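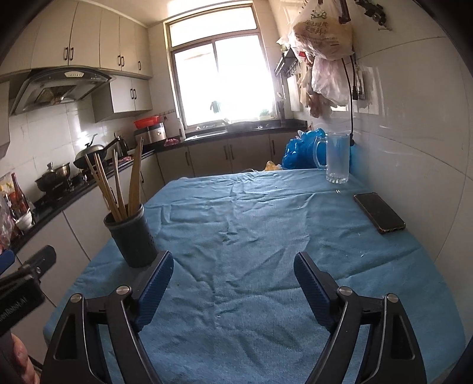 Home | Projects | Reports | Meals | Get involved | Contact

Zarnport Shared Kitchen: progress report to the Ashby Fund

Prepared by Aroha Paewai, kitchen coordinator

This report covers the period from July to the end of October. It follows the headings in the grant letter, except that training and staffing are reported together.

Meals

We served lunch four days a week through the whole period, apart from one week in August when the gas supply to the building was shut off for pipe work. Total meals served passed 4,000 in October. Most people eat in. Take-home meals grew in September after the bus route from Hisstead was changed to stop at the end of our street, and we now set aside one large pot a day for them.

The menu still leans on soup, rice dishes and baked pasta. Soledad Tapia took over menu planning in August and moved us to a two-week cycle, which made ordering simpler. The bean stew was dropped after poor uptake and the lentil one was kept.

Training and staffing

The grant pays for two part-time cooks and a training place. Both cook positions are filled. The training place was empty until late August - we advertised twice and the first person we offered it to took other work. Declan Nepia now holds it and has finished the food safety course.

Our evening cooking class has run for 7 sessions. Each one covers a single low-cost dinner, and people take the recipe sheet home. There were 19 people enrolled at the end of October. The class starts at 6:30 p.m., half an hour later than planned, at the request of people coming from work.

Equipment

The second-hand oven was installed in July and has worked well. The walk-in cooler has not. The door seal was replaced, but the temperature still climbs on hot afternoons, and the repair firm thinks the compressor is near the end of its life. We have one written quote for a replacement and are waiting on a second. Meanwhile milk and meat are kept in the upright fridges, and we take smaller deliveries more often.

Budget

Spending is within the approved total. Food came in under budget because of produce given by two farms outside Hisstead. Repairs went over by $325, nearly all of it the cooler. We ask permission to move that amount from the food line to the repairs line. No other changes are requested. The full ledger was sent separately by Roel Kuipers, who keeps our accounts.

Problems and delays

The survey of diners promised for September has not been done. The draft was too long, and the people we tried it on gave up on the second page. A shorter one is ready and will go out in November.

Storage is tight. Dry goods are stacked in the hallway by the office, and the fire inspector has asked us to clear it. We have asked the building owner about the locked room beside the back stairs and have not had an answer.

Next period

We plan to add a fifth lunch day in January if the cooler question is settled. The next report will include the survey results and attendance for the second round of classes.

Comments (3)

Keegan A.
Is there a waiting list for the evening class? My sister would like to come.

Kitchen office
Yes, call or stop by before 2 p.m. and we will add her name.

Marlene
Please bring back the bean stew.

Contact us | Copyright Zarnport Shared Kitchen | Back to top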